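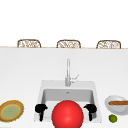

»Die Festbrennweite hat mich geduldig gemacht«

Ich hatte mir fest vorgenommen, mit Angelica Sison nicht über Technik zu reden. Das hat ungefähr bis zum ersten Kaffee gehalten. Dann lag ihre alte Spiegelreflex auf dem Tisch, und ich musste natürlich fragen, warum sie im Mai alle Zooms verkauft hat. Alle!

»Weil ich nur noch am Ring gedreht habe«, sagt sie und lacht. »Ich stand irgendwo in Cundthorpe am Hafen, habe gezoomt und gezoomt und bin keinen Schritt gegangen. Abends waren 300 Bilder auf der Karte, und 12 davon wollte ich behalten.«

Seitdem fotografiert sie mit einem einzigen 35er, gebraucht gekauft bei Teoh, dem kleinen Laden, in dem ich selbst schon viel zu viel Geld gelassen habe. Ob ihr das Tele fehlt? »Bei Vögeln schon. Aber ich war nie gut bei Vögeln.«

Was mich wirklich interessiert hat, war ihr Streit mit Haziq Halim. Die beiden machen zusammen den Fotostammtisch Hakatora, und er schwört auf sein 24-200 (ich übrigens auch, aber das habe ich lieber für mich behalten).

»Haziq sagt, ich mache es mir unnötig schwer«, erzählt sie. »Da hat er ja recht! Auf einer Hochzeit würde ich auch fluchen. Nur fotografiere ich keine Hochzeiten.«

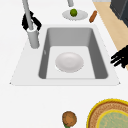 Beim Thema Sensorgröße wird sie dann überraschend gelassen. Vollformat, APS-C, ganz egal, meint sie, solange man die Bilder auch mal druckt. Für ihre Serie über Dranutby hat sie 79 Abzüge gemacht, die meisten klein, auf mattem Papier. »Auf dem Monitor gucke ich in die Ecken, ob alles scharf ist. Beim Abzug gucke ich das Bild an.«

Und der Umstieg auf spiegellos? Sie dreht die Kamera in der Hand – das Gummi am Griff löst sich schon. »Wenn die hier stirbt, gern. Vorher klebe ich erst mal den Griff.«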